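Re: [smallpress] Tiko issue 5 — pages up yet?

On 26 March, in the evening, a list member wrote:
> Has anyone seen the preview pages for Tiko 5? The Allden site still
> only has the cover. I'm in two minds about ordering, as the last
> issue felt a bit thin to me and I miss the old colouring.

They went up this afternoon! You have to go in through the Jovetti shop page, as the link on Allden's front page still takes you to issue 4. There are five pages, all lettered, and the first two are a night-time chase over the harbour roofs (lovely stuff, lots of deep blue).

I know what you mean about the last one, though I liked it more on a second read. The colouring does look warmer this time — closer to the early issues, I'd say — and the lettering has been given a bit more room. It's 26 pages of story plus a short Prins back-up strip, which I'm probably more excited about than the main feature, if I'm truthful.
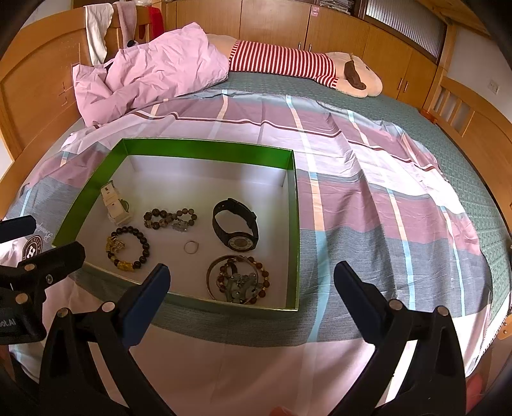
The print run is 3,000 again, and my shop ran out of issue 4 before I'd even finished work, so I've put my name down for two copies. One to read and one for my sister, who will only borrow mine and bend the spine otherwise.

Does anybody know if the Prins strip carries on into issue 6? The page I saw ends on a cliffhanger and I can't find a word about it on the Allden site.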